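旧料槽和一块浅色木板

十一月的天黑得早，回到家泡上茶，总想絮叨几句。这阵子我心里一直惦记着那只灰漆的敞口料槽，大概是人到了一定年纪，看见旧东西就挪不开眼吧。

四面的斜壁都刷成灰色，底下那层拉丝金属却没有上漆，磨得一道一道的，还有些浅浅的污痕。我最喜欢的是里面那块斜着的银色金属板，下半截挂着锈褐色的水滴印子和斑点，像老厨房里用了多年的水槽背板。Bernadette Ó Dubhghaill 看了直摇头，说换作是她，早就拿钢丝球擦亮了。我舍不得！有些痕迹擦掉了，东西也就跟新买的没两样了，那多没意思呀。

桌面是浅褐色的胶合板，颜色暖暖的，和灰漆搭在一起格外好看。料槽左上角用一把蓝黄两色的夹子夹在桌上，夹子下面的板面贴着一条蓝胶带。我自己在家做木工也爱用这种夹子，四月里在 Skirnia 的旧货铺又添了两把，花了59块，老板还饶给我一卷胶带，到现在都没用完。

Saoirse Ó Riain 问我，槽底角落里那一小块白白的是什么。我看着像揉皱了的一团，边角圆圆的。

下回想写写怎么给旧铁皮补漆，家里那只花盆架已经等了我大半年。砂纸我备好了120目和200目的，就差一个不下雨的下午。
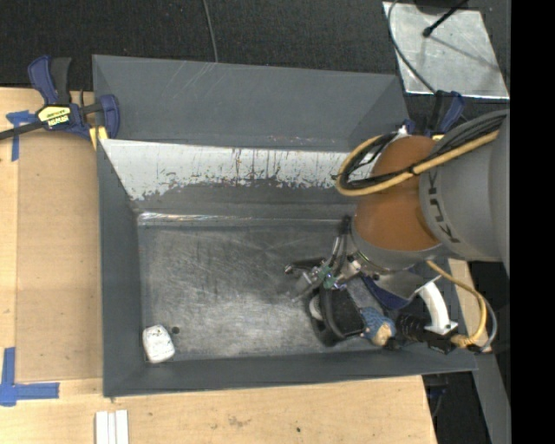 本页最后修改于2019年11月26日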